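How Do You Shop for a Robot?

By the Warnville Young Makers Page
Last updated: July

Imagine your class gets to pick out a robot arm. Wow! Where would you even start? Grown-ups who buy robots start with a plan, and you can make one too.

First, ask what job the robot will do. Will it stack blocks? Sort crayons? Write the job down in one sentence. If your sentence is super long, you may have more than one job, and that can mean more than one robot!

Next, think about the hand. A robot's hand is called a gripper, and lots of grippers have just two fingers. Two fingers can do plenty if they open wide enough for the thing you want to hold. So get out a ruler and measure your biggest object and your smallest one. You can even try a gripper inside a computer world first, where dropping something never breaks it.

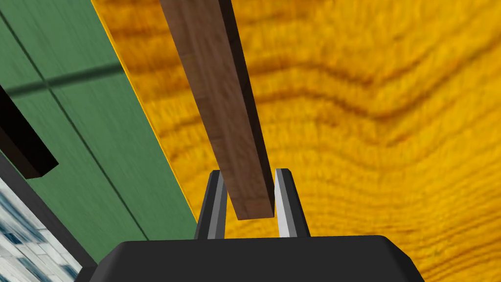 A computer-made gripper with the end of a brown plank between its fingers.

Now for the money part, and it's more fun than it sounds! A plan for spending money is called a budget. Let's say the robot club in Warnville has $319 to spend. They like a small kit arm called the Zultar. But wait, they can't spend every dollar on the arm! They also need:

Spare finger pads: $14
A clamp to hold the arm to the table: $30
A power supply and cables: $60

Add those up and you get $104. Take that away from $319 and the club has $215 left for the arm itself. Try it on paper and see if you get the same answer.

Then there's space. An arm needs room to swing, and it can bump into things you forgot about, like a shelf or a wall. Mark the spot on your floor with tape and stretch your own arm out in every direction.
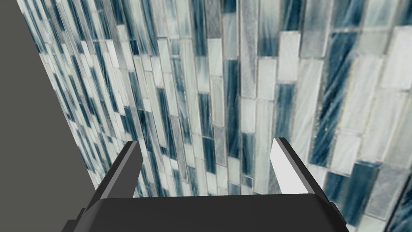 A practice run on a computer helps with this step, too. You can move the walls and tables around as many times as you like before you buy a single thing. The Warnville club tried three room plans on the screen and picked the one with the most elbow room!

Last, ask the seller some questions. Can we get new parts if a finger snaps? Does it come with instructions kids can read? How long will it take to get here? Write down each answer next to the price, and you're ready to compare your choices.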